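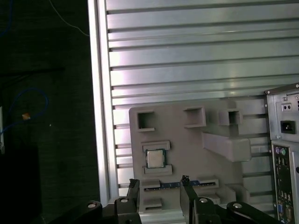 Gripper at the memory module on the gray fixture board, CPU in its seat above.

Home | Lists | Archive | Subscribe | Help

Search this list: Enter keywords Go

Shop Automation list – message archive
Print this message | E-mail this message

Subject: Re: can they do any real chores yet?
Date: 21 Nov 2022

Replying to the message from earlier in November, quoted here in part:

> We rebuild office desktops at the Dondton shop and my
> manager has been asking whether a robot arm could take over
> the dull end of it. Pulling memory, pulling processors,
> sorting what comes out. He saw a video of an arm folding
> towels and now thinks everything is solved.
>
> My own view is that it will be ten years before one of
> these things can empty my dishwasher, and a PC case is
> harder than a dishwasher. Has anyone on the list tried it
> with real parts? I don't want sales talk. I want to know
> what works on a bench and what doesn't.

I have tried it with real parts, so I can answer some of this. We do board-level sorting at Bucur and have been running small trials with one arm and a two-finger gripper. I write the task scripts and I also do the same job by hand on the next bench, so I get to compare.

The short answer is that the arm can do pieces of the job if you set the job up for it. It can't do the job as you and I do it.

The picture at the top is the view from the arm's wrist. The memory module is in a long holder, the processor is in its own seat, and the whole plate is fixed against an aluminum panel. All of that matters. The plate means the script knows where to start looking. If the same module were standing in a motherboard at the bottom of a case, with a drive cable over it, I would not let the arm near it.

Our last full trial was 573 picks of a memory module from a holder. I count a pick as good if the module comes out straight and lands in the tray without a person touching anything. The bad ones fall into three kinds. The first is that the fingers close too high and slide up off the board edge. The second is that one finger gets there before the other and tips the module in the holder, and then it binds. The third is that the pick is fine and the drop is not, and the module ends up leaning on the side of the tray. A person sees that and nudges it flat without thinking. The arm goes on to the next one and stacks a second problem on the first.

I am not posting a success rate. It changed every time we changed the finger pads, and people quote these numbers later without the conditions.

On speed, one module takes the arm 30 seconds from start to tray. I take 3. Management looked at those two numbers and wanted to stop there. The other side of it is that the arm will run through lunch, and on a bench job with a full rack of fixtures that does add up. It only adds up if somebody isn't standing there loading the fixtures, and at the moment somebody is. So far we have moved the work from one place to another.

Processors are worse. The chip is small and flat and there isn't much for two fingers to hold. Ours sits between two raised ledges, which keeps it square, but those ledges also get in the way of the fingers unless you come in from the correct sides. We had better luck with a suction cup and then had to swap tools between parts, and the tool swap caused its own faults. I would leave processors to people for now.

Cables I would not attempt at all. Same for anything with a latch you have to feel let go. I can tell when a clip has released from the feel of it in my thumb. The arm has a number for how hard the motor is working, and that number is about the same for "stuck" and "nearly there."

As for your dishwasher, I think you have it the wrong way around. A PC case has more small parts, but they come in a limited set of shapes and they sit where the board says they sit. A dishwasher is loaded by a different member of the family every night. The towel video your manager saw was probably one kind of towel on one table. Ask him to bring in his own laundry.

If you do want to try something at Dondton, this is what I would do:

Start with one part. Memory is a good choice.
Build the holder before you buy the arm. You can test it by hand wearing thick gloves. If you can't do the job with gloves and two fingers, don't expect the gripper to.
Use dead parts. We bent things in the first week.
Put a cheap camera on the tray as well as on the wrist. Most of our trouble was at the drop.
Write down every time a person steps in, even for a small nudge.

We looked at the Isico and Zidow grippers before settling on ours. Both would have done for memory. The finger shape made more difference than the name on the box, and we ended up making our own pads anyway.

I can send the drawing of the holder to anyone who wants it. It is set for desktop modules – the laptop ones are shorter and will need a different slot. Reply to me off the list, please, as attachments get stripped here.

Previous message | Next message | Back to thread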